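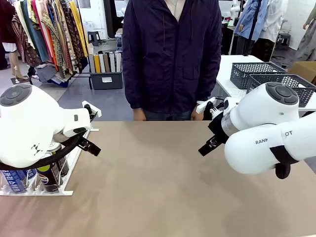

According to one reader of the Calport household handbook, writing to its editors in April, the entry on aerosol cans should have begun with the rack, as most people meet the problem of storage before they meet any other. The editors agreed in part, and the present article treats the rack and the can together.

# Wire rack (aerosol storage)

A **wire rack for aerosol cans** is an open stand or shelf insert, usually of coated steel, in which spray cans are kept upright and apart from one another. Racks of this type are used in homes, workshops, stores and schools. They hold paints, lubricants, cleaners, air fresheners and similar products sold under pressure. Smaller models rest on a table or counter. Larger ones are fixed to a wall or hung inside a cabinet door.

## Construction

The usual rack consists of a frame, a base and a number of thin dividers. The dividers may run vertically between the cans or cross the front as a low rail. White is a common finish for display racks, and black and bare metal are also sold. The coating protects the wire from rust and keeps it from scratching the printed surface of the can.

The base may be made of parallel wires or of a solid sheet. A wire base lets dust and drips fall through and is easily wiped. A solid base suits narrow cans, which can tip when the wires are set too far apart.

The spacing of the dividers decides which cans a rack will accept. The Guvetik pattern, widely copied in the region, has 6 bays in a single row. The narrower Lyons pattern has 5 and was drawn up for shelves of limited depth. Both leave a small gap on either side of the can so that it can be lifted straight out.

## Use

Cans are stored with the nozzle up and the cap in place. An upright can is less likely to be discharged by accident, and its label can be read without handling. Many households keep the most frequently used can at the front or at one end. In shops, cans are generally grouped by product and then by color, with the labels turned outward.

Because the sides of the rack are open, a leaking or rusted can is noticed sooner than it would be in a closed box. Open sides do not shield the contents from heat or sunlight, and a rack should not be placed near a stove, a heater or a south-facing window. Manufacturers print a maximum storage temperature on the can, and this figure takes precedence over any general advice.

A rack on a table should stand fully on the surface, with no foot over the edge. Loaded racks are heavier at the top than empty ones and should be moved with the cans removed.

## Sorting and identification

Labels differ greatly in design, and color alone is a poor guide to contents. Two cans with the same dark body may hold a paint and a degreaser. Caps are sometimes matched to the color of the product, though they are easily exchanged between cans of the same width. The Brulano household survey recorded 2,307 aerosol cans in private storage and found that 79 had been fitted with the wrong cap.

For this reason the label is always read before use, even where each can has a regular place. A can whose label has become unreadable is set aside and disposed of under local rules. It is not returned to the rack.

## Care

Coated wire is cleaned with a damp cloth and mild soap, then dried. Paint residue may be removed with a plastic scraper. Metal tools and wire brushes break the coating and allow rust to form at the joints, which are the weakest part of most racks. A divider that has bent inward can often be straightened by hand once the cans have been taken out.

## See also

- Shelf insert
- Spray can
- Storage of household chemicals
- Workshop cabinet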